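Trivby road report app, tested on the streets of Flustport

By Azra Gashi

The rain in our town started in November and the holes in the road came soon after. My neighbors told me to install Trivby, where you mark a pothole on the map and the report goes to the city office. I have used it for 5 weeks, mostly on my way to work on Nikolovski Street.

The reporting itself is easy. You stop in a safe place, press the orange button and choose how deep the hole is. In 60 seconds I am finished. The map is clear also at night, and I like that it shows what other people have already reported.
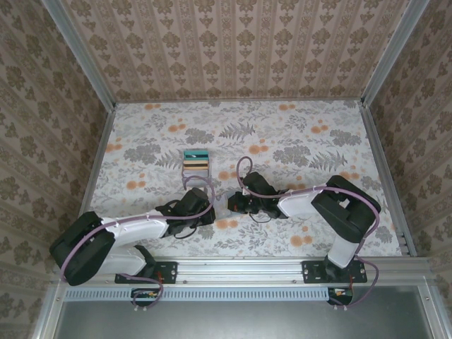
Two arms over the floral panel, with patterned wallpaper behind.

Less good is what comes after. My first report got number 74 in the waiting list and stayed there until December. Then the status changed to "repaired", but the hole was still there and my front wheel found it again. I wrote to the support and received a polite answer from Leonie Ngata, who opened the report a second time.
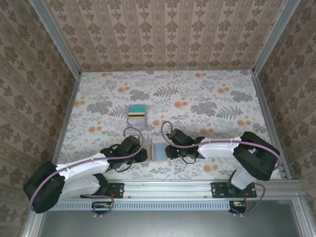
The battery is another problem – with location always on, my phone does not last until evening. The older app, Gernamus, was slower but it used much less power.

I will keep Trivby for now, because it is free and the map is useful for cyclists. For drivers in a hurry, calling the city is maybe still better.

400 shares
Contact | Copyright | Back to top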